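The Visitors' Record

The undersigned was appointed by the District of Kekville to attend the demonstration held by the Vomari company at its Novthorpe works on Oct 14, 2022, and to report upon what was shown. My instructions ran to a single page. I was to establish whether the machines could be trusted to sort and put away the goods in the District's relief stores, and I was to accept no refreshment beyond tea.

I arrived at the gate at the appointed hour and was given a badge bearing the number 395. The porter informed me that badges were not reused, and that the number was therefore mine for life. I thanked him and signed for it.

The party was received by Miss Poppy Blackburn, Superintendent of Demonstrations. She addressed us from the foot of the staircase and asked that we keep our coats on and our questions until the end. She then explained the principle on which the works was run. No machine at Novthorpe was given an order. Each was shown a task by a person, over and over, until it had no further need to be shown. The present pupil was named Kingi. It had been under instruction since May and had by then received around 900 lessons.

"And in what subject?" asked a gentleman from the harbour office.

"Household matters," said Miss Blackburn. "Picking up, for the most part. Putting down is the advanced course."

We were permitted to walk among the instructors, provided that we did not speak to them. I had expected a factory and found something closer to a school in examination week. The staff went about their work with great seriousness, and when one of them set an object down badly he returned it to its first position and began again without being told.

I stood for some time beside one instructor. I had the impression, which I record for completeness, that he was being more careful than the task required. When I put this to Miss Blackburn, she replied that it was the rule of the house. Whatever a teacher did in haste, Kingi would do in haste for ever afterwards.

"Has that happened?" I asked.

"There was a teacher who sighed," she said. "He would lift a cup, stop, sigh, and carry on. A small matter. He left us in the second month for a post inland."

She led me to the inner room, where Kingi was to perform alone. It lifted a cup from the table. It stopped. The arm sank by the width of a finger and rose again, and the cup was placed upon its saucer without a sound. The gentleman from the harbour office applauded. Miss Blackburn did not, and I saw that she was looking at the cup.

"We could remove it," she said. "The engineers have asked me twice. It would take them an afternoon."

I enquired why permission had not been given. She said that the matter was under review.

The report which I submitted to the District ran to 12 pages and recommended purchase, subject to the usual terms. The plate reproduced with it was taken on the main floor during the morning's instruction.
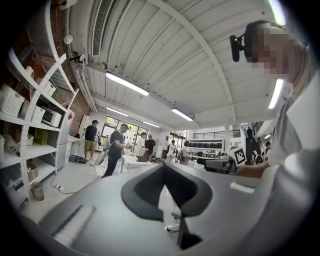
Plate 2. Instruction in progress on the main floor, Novthorpe.

The District accepted my recommendation in full, and the machine was delivered to the relief stores before the winter. I have had occasion to call there since. The storekeeper reports no breakages and no complaints. He mentioned only that the new arrival was slow with the cups, and asked whether he ought to write to the makers.

I advised him to leave it as it was. No entry concerning this conversation was made in the file.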